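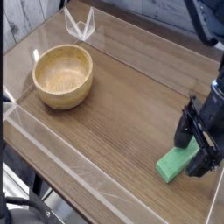
Wirngate Facilities and Office Systems, Service Desk

Home My tickets New ticket Knowledge base Log out

Subject: Label printer on second floor prints blank labels between good ones
Opened by: Leen Kassab
Status: Solved, waiting for confirmation
Printer: Rosex desktop label printer
Program: Promon stock list

Description of the problem

Good morning. Since we changed to the new rolls in September, the label printer gives one good label and then one blank label. Sometimes it gives two blank labels, and then the red light comes on. We print over 400 labels in a normal week, so we lose a lot of paper. I have already turned the printer off and on. I also changed the roll for another one from the same box, and the result was the same.

The labels are for the shelves in the Nogueira store room. The text on the good labels is clear and in the correct place.

Reply from service desk, 9:40

Thank you for the clear report. Please tell us the label size on the box of the new rolls, and the size that is set in Promon under Print, Page Setup. Please also try to print from another computer.

Leen Kassab, 10:15

The box says 100 mm wide and 50 mm high. In Promon it is the same size. I printed from my colleague's computer and the blank labels came there too, so I think that my computer is not the cause.

I found one more thing. On the old box the gap between labels is 3 mm. On the new box it is 5 mm. I do not know if this is important.

Reply from service desk, 10:50

Yes, it is important. The printer looks for the gap with a small sensor, and it still has the old value in memory. Please do a calibration:

1. Turn the printer off.
2. Load the roll and close the cover until it clicks.
3. Hold the feed button and turn the printer on.
4. Release the button when the light blinks twice. The printer will feed a few labels and stop.
5. In Promon, change the gap to 5 mm and save.

Leen Kassab, 11:30

I did the steps. The first time the light blinked only once and nothing happened. I opened the cover and saw a piece of old label stuck near the sensor. I removed it with a dry cloth and did the steps again. This time it was correct.

Then I printed a test of 13 labels. All of them were good and there was no blank one. The red light is off.

One question remains. We still have two boxes of the old rolls. Must I calibrate every time I change between them?

Reply from service desk, 13:05

Yes, please calibrate each time, and change the gap in Promon too. It is easier to finish the old boxes first. I will keep the ticket open until you have printed a full batch.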